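Accueil > Journées portes ouvertes > Fiches de contrôle

Contrôle du poste chambre, démo du 7 avril 2026 - mes notes, pour Giorgia Bianchini. 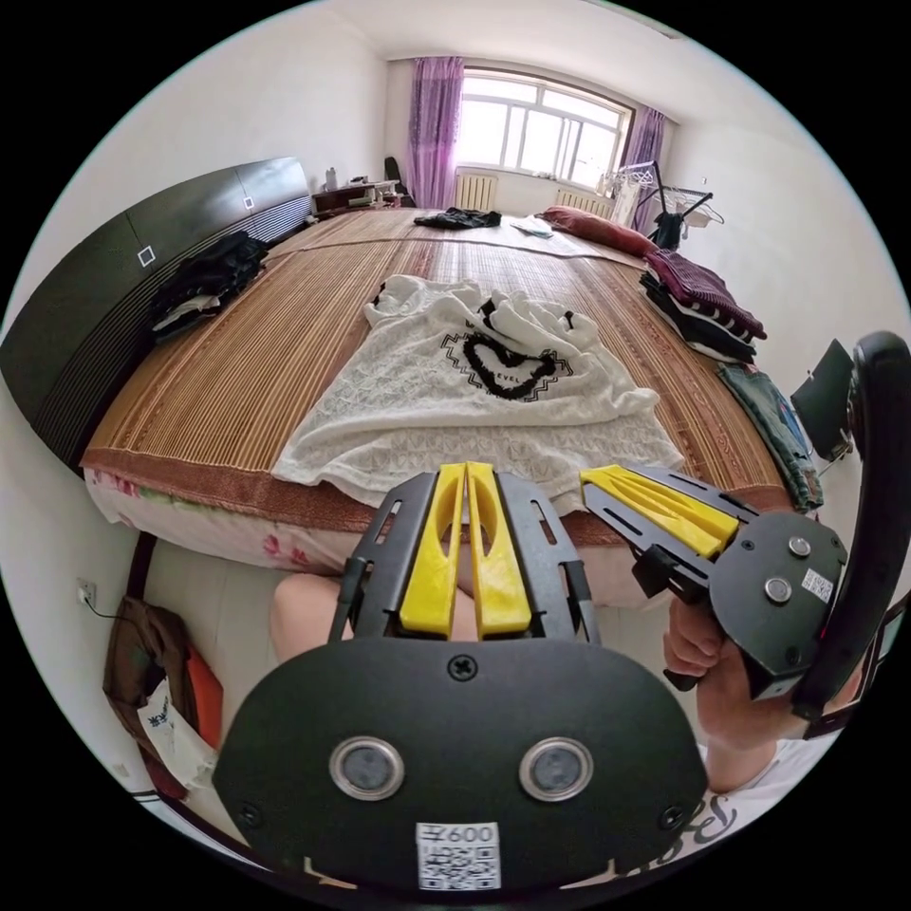

POSTE 2 - PLIAGE SUR LE LIT

Vis de platine : OK.
Doigts jaunes : OK, j'ai passé le chiffon moi-même !
Passage côté radiateurs : à revoir, on s'y cogne - enfin, moi.

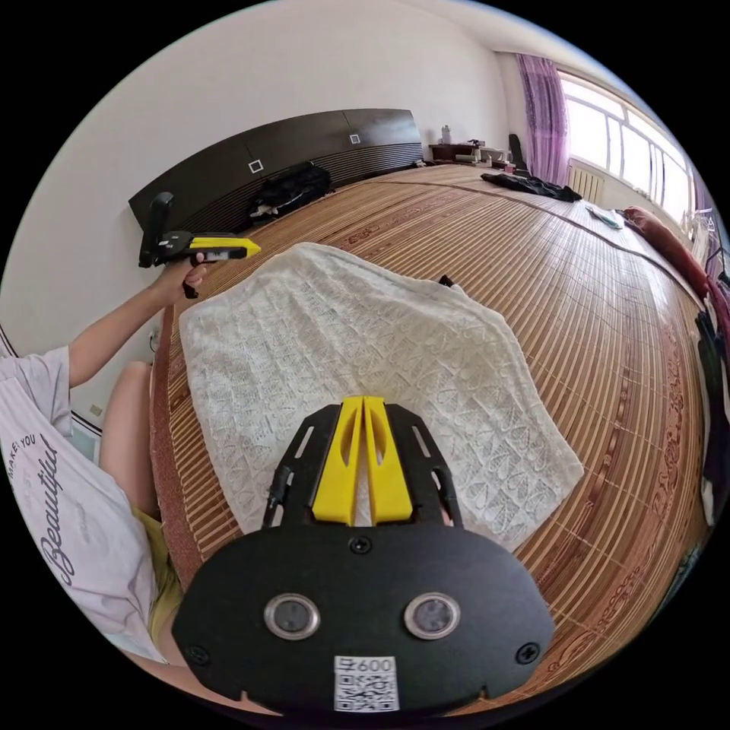 Pince au-dessus du tissu blanc, natte rayée dessous.

Câble : OK, mais je préfère le vérifier deux fois.
Tapis glissant : à surveiller.
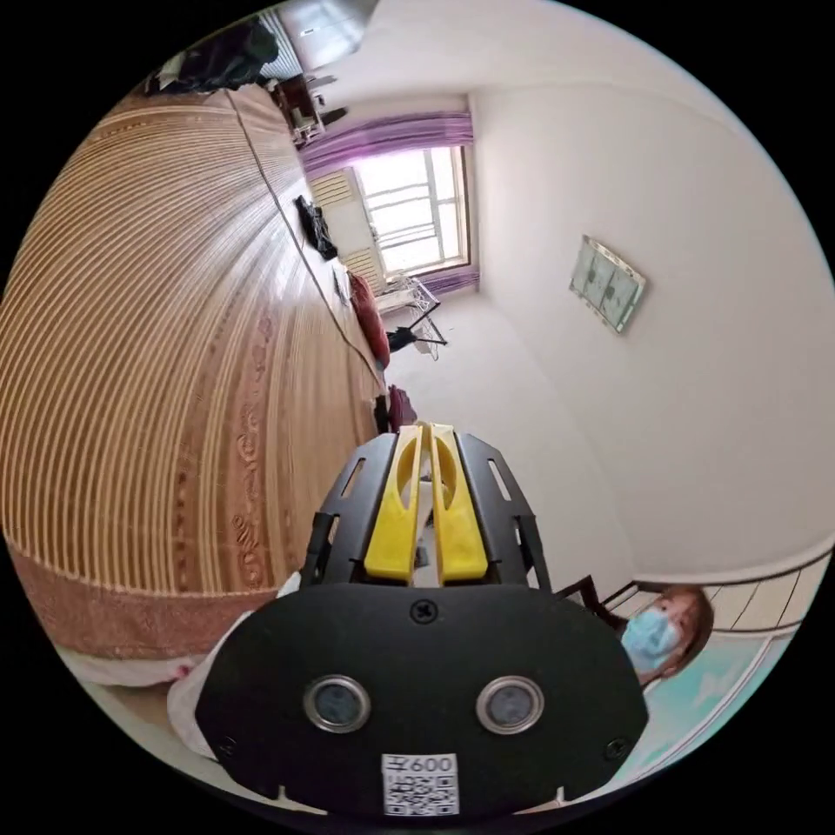 Vue penchée, côté fenêtre.

Séchoir : à pousser avant les visites.

Commentaires
Lino L. : Et la multiprise ?
Gianni : Vue, fiche 48.

Contact - © Nudmont - Haut de page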